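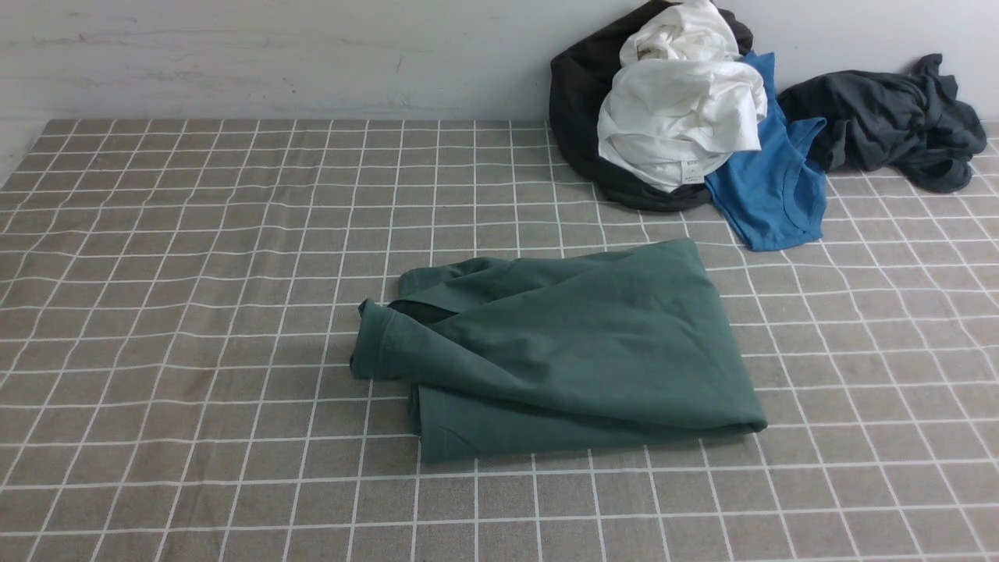
Ticket 1348 is solved, and I'm so happy I'm writing the whole thing up! The problem: Clollumix, the free pattern-drafting program half our sewing group in Grustudville swears by, was printing every pattern piece a little too small. I first noticed it when I laid a sleeve on my gridded tablecloth (gray-brown, thin white lines, a few wrinkles, still wonderfully handy) and the straight edges drifted off the lines.

Log so far:

Step 1. Reinstalled Clollumix. No change.

Step 2. Printed the test square from the Help menu. It should be 30 mm on each side and it came out short. Great news, really -- now I had something to measure.

Step 3. Tried the other printer, the old one at the Kennedy Street library. Same short square! So my printer was fine.

Step 4. Opened the export window on Saturday morning and found "Fit to page" checked under Advanced. Unchecked it. The square came out perfect, and I may have cheered.

Step 5. Reopened the Dinero jacket file and the box was checked again. The setting is saved inside each pattern file, so you have to clear it and then save the pattern before you export. Did that, printed all the sheets, taped them up, and the back piece matches the chart to the millimeter.

Status: closed. If you get error 305 while saving, close the preview window first.

Last updated: March

Search tickets... Go

Comments

Thank you! My pants pattern has been tight for weeks and I blamed dessert.

Works on the older version too, but the box is under Page Setup there.

Got the 305 error, closed the preview, saved fine. Off to cut fabric!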